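Surkton Women's FC: Summer Update

2025-07-05

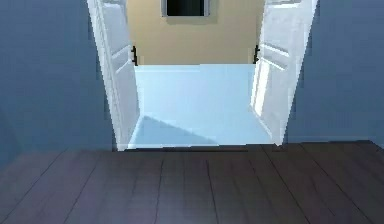
The first team report back for preseason this month, and there is a fair amount to catch up on after the break. We finished fourth last season, two points outside the promotion places, and most of the group that got us there is staying.

Chelsea Sowerby has agreed to remain as captain. She started every league match last year and played most of them at center back, although she was moved into midfield for the last part of the season when we were short of bodies. Head coach Giorgia Russo has said she wants her back in defense full time. That leaves a gap in front of the back line, and it is the one position where we are still looking.

Three players have moved on. Two have gone to college out of state and one has stopped playing after a second knee operation. They were thanked at the end of season dinner and we won't repeat the speeches.

Coming in is Tiziana Sanna, a left-sided forward who joins from Voletti. Supporters will remember her from the away match there, when she scored both goals against us in the last ten minutes. She is 22, can play on either wing, and takes a good corner. Registration went through last week and she has been given the number 11 shirt. Babita Uniyal, who wore it last year, has asked to go back to 7.

Uniyal's own recovery is going well. She had ankle surgery in the spring and missed the final six matches, including both games against Fallitz. She has been running in straight lines for a month and started turning and cutting work last week. Russo does not plan to use her in the first two friendlies. If there is no swelling after that she will get half an hour in the third, and the aim is to have her on the bench for the opening league match.

Goalkeeping coach Ettore Gatti is staying for another year. He will also take a session with the under-16 keepers every other week, which parents have been asking for. Gloves are the player's own responsibility, and the club does not keep spares.

Friendlies

We have four friendlies arranged, two at home and two away. Fallitz come to us first, then we go to Moussa. The third is at home against a college side, and the last is away at Voletti, which was part of the agreement over Sanna. Kickoff times for the away games are still to be confirmed by the home clubs and will be posted on the fixtures page when we have them. Rolling substitutions will be used in all four, so expect a lot of changes after halftime.

Russo was asked what she wants from the friendlies, and her answer was mostly about set pieces. We gave up 14 goals from corners and free kicks last year, more than anyone else in the top half. "We defended open play well enough to go up," she said. "Then we switched off at the near post. I watched all of them back in June and a lot of them are the same goal." The team will mark zonally at corners this year, with two players kept free to attack the ball.

The league

The league stays at 12 teams. Moussa come up as champions of the division below and will be the only new ground for most of our players. Their field is artificial, so anyone who normally plays in metal studs will need a second pair of boots. It is also narrower than ours by several yards and they play very direct.

There is one rule change to note. Teams may now name seven substitutes, up from five, and use five of them. That should help us get minutes for the younger players, and two of last year's under-18s will train with the first team from the start of preseason.

The cup does not begin until October. The first round draw will be made in September and we will be in it, as the bye we had last year went to the top two only.

Attendance and season tickets

Our average home crowd last season was 200, and the best was 227 for the last home match against Fallitz. Both are club highs. Season tickets are on sale now at last year's price and cover all 11 home league games. Cup ties and friendlies are pay at the gate. Under-12s get in free with an adult.

Existing holders have until the end of the month to renew if they want the same seat in the stand. After that the seats go on general sale. A few people last year assumed that renewal was automatic and lost their places, so please check if you are unsure. Standing tickets are not affected.

Parking on match days will be at the north lot only. The south lot is being resurfaced and won't be open before the second home game.

Anyone who wants to help with the matchday program should email the club office. We need match reports for the under-18s and someone to proofread on the evening before home games. The program will stay at 16 pages.

The next update will go out after the Moussa friendly.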